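Snack baskets: load and layout from October

Reading time: 3 min

The open-front wire baskets have now replaced the cardboard trays in all the kitchen points at Grindon. Frida Thorlacius in building services ordered them through Clumodo in the spring, and the last went out at the end of June. The notes below cover how they are to be filled, with one change to the layout that applies from October.

Placement

The basket goes at the back of the table with the open side facing the room. Leave a clear strip in front the depth of one hand. Stock is taken out and put in through the front only. Lifting bottles over the top rim bends the wire, and two baskets on the second floor have already gone back to Clumodo with the rim out of true.

Bottles

All drinks stand upright on the base. Colas go together on one side, the lemon and lime type on the other, juice between them. Bottles of the same kind stand one behind the other so that the front one can be taken without moving its neighbour. The oldest date goes to the front. When a row is down to one bottle, bring it forward before refilling behind it.

The usual bottle for the basket is the small size. Large bottles do not clear the crisps when these are laid across the rim, and they stay in the fridge. Glass is not to be used in the baskets at all.

Crisps

Bags lie flat across the top edge, side by side and printed face up. Three is the limit. A fourth bag has to be stacked, the stack slides, and the lower bags arrive at the user as crumbs. A small overhang at the side is acceptable as long as the bag does not tip when its neighbour is removed.

Do not push bags down into the mesh between the bottles. The cut ends of the wire on the older baskets will puncture the foil. Leszek Domański is going round with end caps and has asked for the location of any basket that still needs them.

Quantities

Between January and the end of June the kitchen points went through 3267 bottles and 742 bags of crisps. Of the bottles, 212 were written off past their date, nearly all of them juice. Eftychia Drakos has therefore cut the standing juice order with Brzozowska and moved the delivery to once a week. Cola and lemon-lime orders are unchanged.

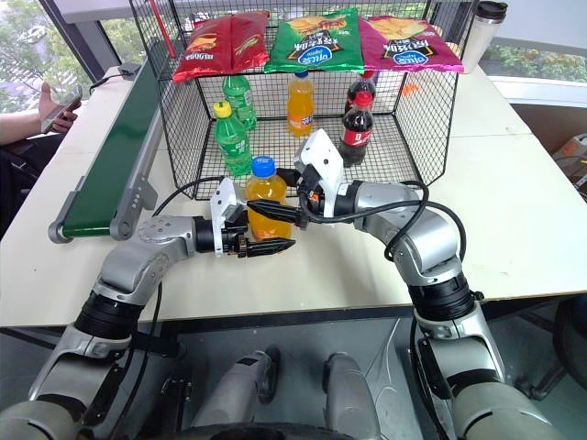 Filled basket: drinks on the base, crisps across the top edge, one orange juice in front.

Change from October

The middle row will be reserved for juice and water in equal parts. Cola moves to the right-hand side in every kitchen, including the two on the ground floor that currently have it on the left. Labels for the table edge are being printed and will be handed out with the first delivery of the month. Until then the present order stands.

Cleaning

Empty the basket on Friday afternoon, wipe the wire with a damp cloth and dry it before restocking. The coating does not tolerate scouring pads. Spilt juice under the base should be wiped up the same day, as the feet stick to the table top and mark it.

Faulty baskets and missing stock go to Leszek Jakubowski at the stores hatch, extension 900. Please give the floor and the kitchen letter.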